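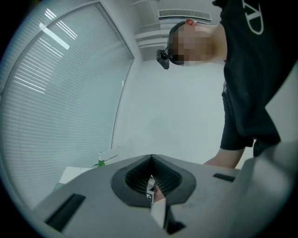

## 4. Fitting up and recording a practice run

Read section 3 first. If you skipped it, you will be back there by step 5, so you may as well go now.

You need the hand-held gripper, the head strap with its small camera, and one club member whose arm isn't already tired. Allow 14 minutes for your first set-up. Ayane Hamada can do it in 2, and will mention this.

1. Put the head strap on before you pick up the gripper. Doing it the other way round takes three hands.
2. Tilt the head camera down until it points at your working hand. Check the preview on the club laptop. A run in which the camera has recorded the ceiling will be marked as a ceiling.
3. Hold the gripper by its handle and look at the pale fingers. Wipe off any crumbs. We know where the crumbs come from.
4. Check that the marker square on the finger is clean and flat. Clolov, our tracking script, uses it to work out how far the gripper has opened, and sulks when it can't see it.
5. Start both recordings, then open and close the gripper fully, twice, where both cameras can see it. The two files are lined up from this.
6. Do the task at an ordinary pace. For the Skosley round that means one cup, one saucer and no commentary.
7. Put the object down, let go of it, and only then stop recording.

> **Note:** Bright blinds and ceiling lights can wash out the marker. Turn your back to the window, or half close the slats – fully closed makes the room too dim for the head camera.

> **Caution:** Keep fingers, sleeves and lanyards away from the moving parts. The gripper is not strong, but it is persistent.

### 4.1 Naming and saving

Save each run in the Cerkaseck folder under your initials and a run number. "final", "final2" and "realfinal" are not run numbers. The club had 1,075 usable runs at the end of May, and 34 more that may be usable once somebody owns up to them.

If Clolov reports a lost marker for more than a second, delete the run and do it again. Don't try to mend it in the editor. Inna Romaniuk spent an evening on that and now has views.

### 4.2 Putting things away

Gripper in the Hiebert case, fingers closed. Strap on the hook, camera on charge, lens cap on. The lens cap lives in the lid pocket.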